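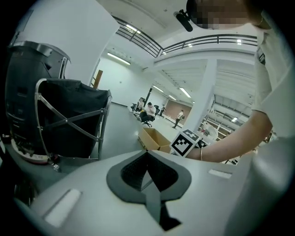

Umweltpsychologie II, Handout zur dritten Sitzung
Thema: Wahrgenommene Wirksamkeit und Energieverhalten im Haushalt
Dozent: Danylo Tymoshchuk

Vorbemerkung
Das Handout ersetzt die Lektüre nicht. Pflichttext ist das Kapitel zur Handlungskontrolle im Reader, der Abschnitt über Rückmeldesysteme ist freiwillig. Die Begriffe aus der zweiten Sitzung (Einstellung, Absicht, Norm) werden vorausgesetzt.

1. Ausgangsfrage
Viele Menschen halten den Energieverbrauch für ein wichtiges Umweltproblem und ändern ihren eigenen Verbrauch trotzdem kaum. In der zweiten Sitzung wurde das über soziale Normen erklärt. Heute geht es um die Frage, ob jemand glaubt, mit dem eigenen Verhalten überhaupt etwas zu bewirken.

Zu unterscheiden sind zwei Ebenen:
Selbstwirksamkeit: Traue ich mir zu, die Handlung auszuführen? Beispiel: Kann ich die Heizkurve meiner Anlage selbst einstellen?
Handlungswirksamkeit: Führt die Handlung zum gewünschten Ergebnis? Beispiel: Sinkt der Verbrauch spürbar, wenn ich sie anders einstelle?
Beide Ebenen werden in Fragebögen häufig vermischt. Wer nur fragt »Ich kann etwas für das Klima tun«, weiß hinterher nicht, welche von beiden gemessen wurde.

Dazu kommt die kollektive Wirksamkeit: die Überzeugung, dass eine Gruppe (Hausgemeinschaft, Gemeinde) gemeinsam etwas erreicht. Sie kann hoch sein, während die individuelle Einschätzung niedrig bleibt. In Mietshäusern mit zentraler Heizung ist das leicht vorstellbar.

2. Fehleinschätzung von Einsparungen
Sichtbare und häufig wiederholte Handlungen werden in ihrer Wirkung überschätzt. Dazu gehören das Ausschalten des Lichts und das Ziehen von Ladegeräten. Unterschätzt werden Raumwärme und Warmwasser. Für die Wirksamkeit hat das eine unangenehme Folge: Jemand schaltet ein Jahr lang konsequent das Licht aus, sieht auf der Abrechnung keinen nennenswerten Unterschied und schließt daraus, dass Sparen nichts bringt.

Begriff für die Klausur: Verfügbarkeit. Was leicht ins Gedächtnis kommt, wird für bedeutsamer gehalten. Die Definition sollte mit einem eigenen Beispiel wiedergegeben werden können.

3. Fallbeispiel Sutitz
In der Gemeinde Sutitz wurde eine Heizperiode lang das Projekt Nanley durchgeführt. Angeschrieben wurden 2.255 Haushalte. Sie wurden per Los auf 4 Gruppen verteilt:
Gruppe A: keine Rückmeldung (Kontrollgruppe)
Gruppe B: monatliche Angabe des eigenen Verbrauchs
Gruppe C: eigener Verbrauch und Vergleich mit ähnlichen Haushalten
Gruppe D: wie C, zusätzlich ein einzelner konkreter Vorschlag mit der erwarteten Einsparung

Der Verbrauch ging in Gruppe D am stärksten zurück. Gruppe B unterschied sich kaum von der Kontrollgruppe. In Gruppe C zeigte sich das bekannte Muster, dass Haushalte mit unterdurchschnittlichem Verbrauch nach der Rückmeldung eher etwas mehr verbrauchten (Bumerangeffekt, siehe zweite Sitzung).

Zur Auswertung bitte beachten:
Die Haushalte konnten der Teilnahme widersprechen. Mehr als 10 Prozent haben das getan, und der Anteil war nicht in allen Gruppen gleich.
Der Februar war ungewöhnlich mild. Vergleiche mit dem Vorjahr sind deshalb nur nach Witterungsbereinigung zulässig, Vergleiche zwischen den Gruppen sind davon nicht betroffen.
Die Wirksamkeitsüberzeugung wurde nur am Ende erhoben. Ob sie sich durch die Rückmeldung verändert hat, lässt sich mit diesen Daten nicht sagen.
Gruppe D unterscheidet sich von C in zwei Punkten zugleich, nämlich durch den Vorschlag und durch die Zahl dazu. Welcher davon gewirkt hat, bleibt offen.

4. Das Modell von Yatsenko
Im Reader wird es als Stufenmodell geführt. Drei Bedingungen müssen nacheinander erfüllt sein, bevor aus Besorgnis eine Handlung wird: Die Person ordnet das Problem dem eigenen Handlungsbereich zu, sie kennt eine passende Handlung, und sie erwartet davon ein Ergebnis. Fehlt eine Stufe, bleiben Maßnahmen auf den späteren Stufen wirkungslos.

Kritik: Die strenge Reihenfolge ist empirisch schlecht belegt. Gewohnheiten kommen gar nicht vor. Wer schon immer bei 18 Grad schläft, hat keine der drei Stufen durchlaufen. Als Ordnungsschema für die Planung von Maßnahmen ist das Modell trotzdem brauchbar, und in dieser Funktion verwenden wir es in der Übung.

5. Aufgaben zur Übung
a) Ordnen Sie die Gruppen B bis D den Stufen des Modells zu. Eine Gruppe kann mehrere Stufen ansprechen.
b) Formulieren Sie je zwei Fragebogenitems zur Selbstwirksamkeit und zur Handlungswirksamkeit beim Warmwasserverbrauch.
c) Skizzieren Sie eine fünfte Gruppe, mit der sich die offene Frage zu Gruppe D klären ließe.

Die Lösungen zu b) bitte schriftlich mitbringen, eine halbe Seite genügt. Abgabe bis Samstag, 13. Oktober, über die Kursseite. In der vierten Sitzung folgt der Corkden-Fragebogen, eine ausgedruckte Fassung liegt im Sekretariat.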